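Simulator views at an open day: how much should visitors see, and from which camera?

Posted in Robotics and Automation > Demonstrations and open days
Tags: simulation, two-arm robot, camera views, visitors

Osian Skyrme

We have an open day in August and I have been given the simulator station. Visitors come through in groups on the Tuesday, starting at half past ten, and each group gets a short talk, a look at the simulated two-arm robot on a large screen, and time to ask things. The audience is mixed: parents, school leavers, a few people from local firms who are thinking about buying a handling cell. The software side is a package we call Kirkano, which runs the simulated rooms and saves what each camera sees.

I did a dry run last week with colleagues from another department and it went less well than I had hoped. The talk was fine. The trouble started when I switched to the camera views. Several of them could not say which way was up, one took the door for a hatch in the floor, and we lost most of the slot to working out what was on screen. All three views below come from the same session.

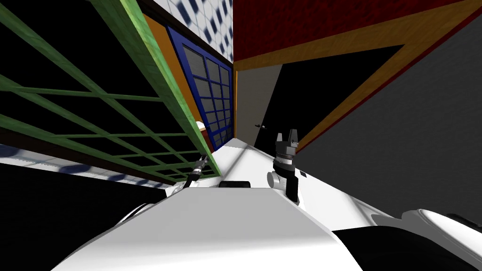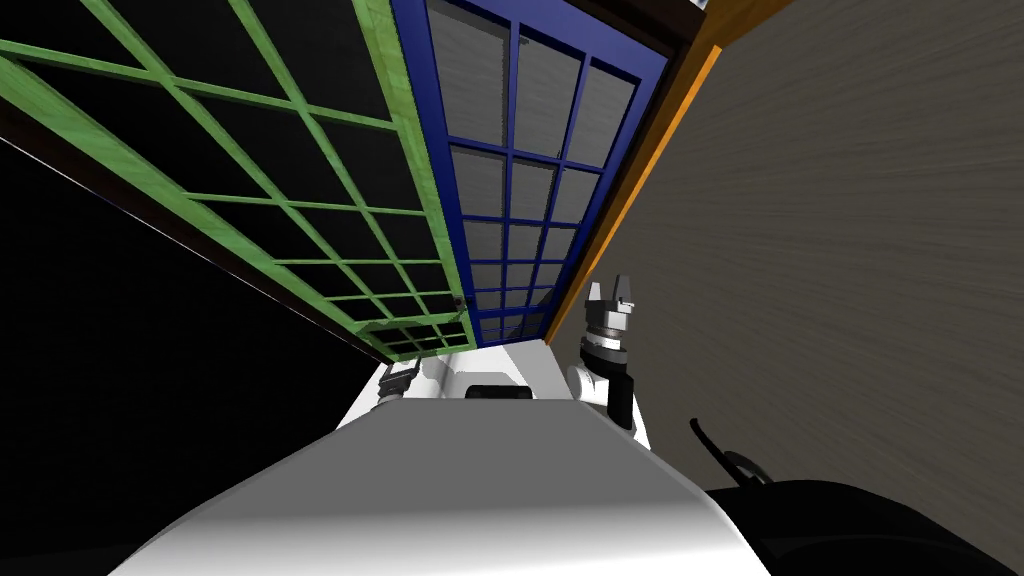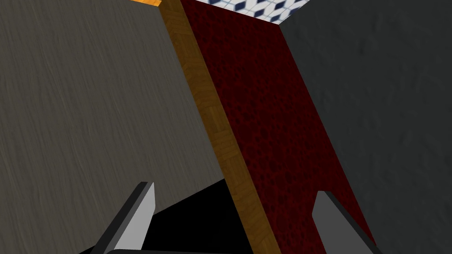

Kirkano session stills. The first two include the robot's white body; the third is the close view with the gripper open.

My points are as follows.

1. Is it better to show visitors these views as they are, or to add an outside camera set level with the floor and only use the others at the end?

2. The rooms use strong colours and patterned surfaces. In the first still there is a green lattice, a blue-framed window, an orange-yellow door frame and red brick texture, all close together. My manager thinks this looks like a toy and wants a plain grey room for the day. I would like to keep it, but I need an argument.

3. How much frame rate can I give up? The station is an older Gradel workstation. With all the views open it struggles.

The saved set for the day is 695 stills plus the live session. I can't change the robot model, but rooms, cameras and lighting are all open to me. The screen is on a trolley and can be turned, for what that is worth.

Tudur Morris

I ran the simulator table at the Mathias open day two years in a row, with a different package but much the same arrangement, so some of this will carry over.

On the cameras: add the outside view and start with it. Keep it level, keep it still, and leave it on screen for the whole talk. A steeply tilted view is readable to people who work with it because they already know the room. A visitor has to work out the room and the tilt at the same time. With the outside view up first they learn the room in a few seconds, and after that the tilted ones make sense.

Of your three, I would show the second one first after the outside view. It has the white body along the bottom, the right arm standing up beside it with the two fingers at the top, and large simple shapes behind. You can point to the body, then the arm, then the gripper, and people will follow. The first has more going on, but the door with its handle is useful because everyone knows how a door is meant to stand. Tell them to find the door and tilt their heads. It gets a laugh and it works.

The third I would hold back until somebody asks about the gripper. There is no body in it to start from, only the two fingers and a lot of surface. Without an introduction it reads as a pattern. With the outside view next to it, it is quite a good picture for explaining why a close view alone tells you very little about where the arm is.

On the colours: keep them. The argument I used with my own manager was practical. If the door frame is orange and the window frame is blue, a visitor can say "the blue one" and you both know what is meant. In a grey room every question begins with a minute of pointing. We tried a plain room on the first morning at Mathias and went back to the coloured one before lunch. If your manager still objects, offer to tone down one surface and leave the rest. I would choose the brick.

You may also be asked why the areas behind the openings are black. Have one sentence ready on whatever the reason is in your set-up. We had several versions of that answer from several members of staff and it did not look good.

On frame rate: I don't know the Gradel machines. We ran slowly and very few visitors remarked on it. They do notice stuttering. A steady slow picture is better than a fast one that stops.

One last practical thing. Put a strip of tape on the floor for people to stand behind. Ours came to the screen in ones and twos and blocked it for the back row – I ended up giving the same explanation three times per group.

clampandjig

turn off shadows, that's usually the biggest saving. also lower the resolution on any view you aren't talking about. don't bother with a new graphics card for one day

pallet_side

I disagree with part of the above. I was a visitor at an open day of this kind, at Clemico, sent by my employer to see whether a two-arm cell would suit us. I was shown one level outside view for the whole talk and came away thinking I had watched an advert. The camera views were what I had gone for. If there are people from firms in your groups, ask at the start who they are and offer them ten minutes at the end with every view open and somebody who can answer questions about it.

For the same reason I would not cut the saved set down too far. Clemico had 2,392 stills on the machine and let us page through them ourselves. Most of it was dull. I still learned more from that than from the talk, including how often a view has very little of the robot in it. Your 695 is plenty. Put them in folders by camera, though. Theirs were in one long list and nobody could find anything twice.

I have no view on the brick.

Osian Skyrme

Thank you all. I have added a level camera on the door side of the room and will leave it up throughout, with the tilted views opened one at a time beside it. Turning shadows off has helped a good deal and the live session is now steady with two views open, which is as many as I need for the talk.

The colours are staying, brick included. Folders by camera are done. I will set aside time after the last group for anyone who wants the full set of views – they will have to put up with the stutter.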